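Speaker notes – Can machines do the chores yet?
Haugen seminar, January. Jolien Verbruggen

1. Opening
Give the short answer first: some chores, in some rooms, slowly. Then say what is meant by a chore. For this talk it is a job with a start state nobody arranged and an end state a householder would accept.

2. Shop floor first
Cidport line: 940 picks per shift, known parts, fixed lighting. Wim Leemans has the stoppage log, mostly bent trays. Point to make – the parts are hard to grip, but they are always the same parts. Do not spend more than two minutes on this.

3. Clearing a table
Move on to the home. The task is to sort what is on the table into keep and throw away. Go through it by material. A sponge gives under the pads and comes back. A thin plastic bag has no stable shape, so a grasp planned from one view may close on air. A foam fruit net deforms and can snag on whatever lies next to it. The bottle is the easy one, even lying at an angle. The checked cloth with its printed stars matters too: segmentation has to separate flat pattern from real objects.

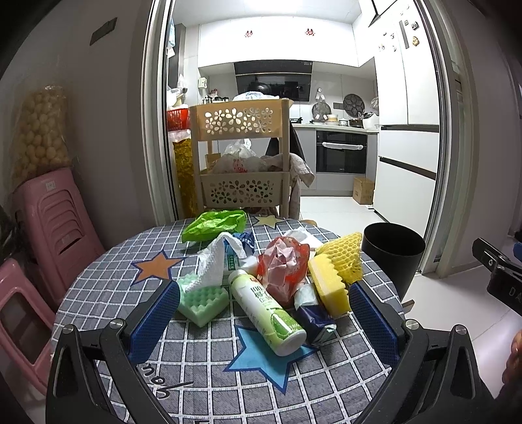 4. What we measured
Trosiris trials, 11 table layouts, five attempts each. Rigid items were cleared in nearly all attempts. Bags and tissue were the main failures, usually a double pick. Jenő Bodnár will take questions on the force thresholds.

5. Deciding what is rubbish
Grasping is half of it. Is a crumpled paper towel waste? Usually. Is a sponge? Depends on the household. Griet Smits argues for asking the user once and storing the reply. Mention the Inilton approach briefly, no slide.

6. Close
Repeat the short answer. Tahsin Munshi has the handout with the failure table. Questions, then hand back to the chair.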